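Two arm build in the shared workshop — cloth folding woes

shedtinkerer
Posted 01/12/2018
Update on the two arm build, for those following along. We've moved everything to the tables by the window at the Randero workshop, so at least there's daylight now. The arms are behaving, but thin fabric is doing my head in. Hard stuff I can pick up all day. Anything floppy and the fingers either skate over the top or grab a fistful. I've got the grip force at 30 percent and I've had nearly 100 goes at a simple corner fold.
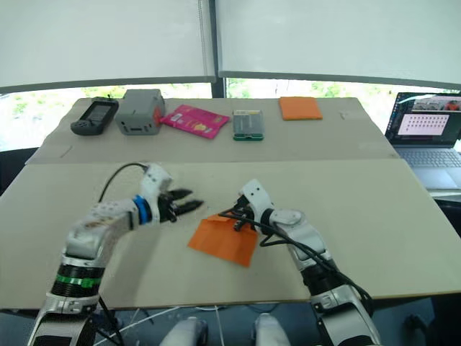 What grip force should you start with for thin cloth? Start low, at 10 or 15 percent, and only go up if the corner slips out when you lift.

That's what the Ferreira notes reckon anyway, and I ignored them because my old gripper was so weak. Going to drop it tonight and see. Anyone else folding stuff?

brodell_fan
Love the orange! Mine's all grey tea towels and my camera can't find the edges half the time.

I don't think force is your problem though. Ridged jaws are great for boxes and rubbish for cloth. Glue a bit of silicone on the tips and you'll be able to pinch with hardly any pressure.

shedtinkerer
Tried silicone on the last set. It grabbed the board as well as the cloth and the whole arm juddered. Maybe I used the wrong thickness?

mulga44
Disagree with brodell_fan, sorry. Ridges are fine if you come in at a shallow angle and let the table do the work — push the cloth a little so it bunches up, then close. I got a Pandetti gripper doing face washers that way with the stock fingers, and it took me one arvo.

brodell_fan
Face washers are thick, mate. Try it on a hanky and get back to me.

mulga44
Fair call. Will do.

quietbench
Whatever you do, tidy those cables before you crank the speed up. I had one catch on an elbow last January and it cost me $2000 in joints. Velcro straps every 30 cm and leave some slack at the wrist.

shedtinkerer
Ouch. Okay, straps first, then the low force test, then mulga's bunching trick. I'll post the numbers when I've got them.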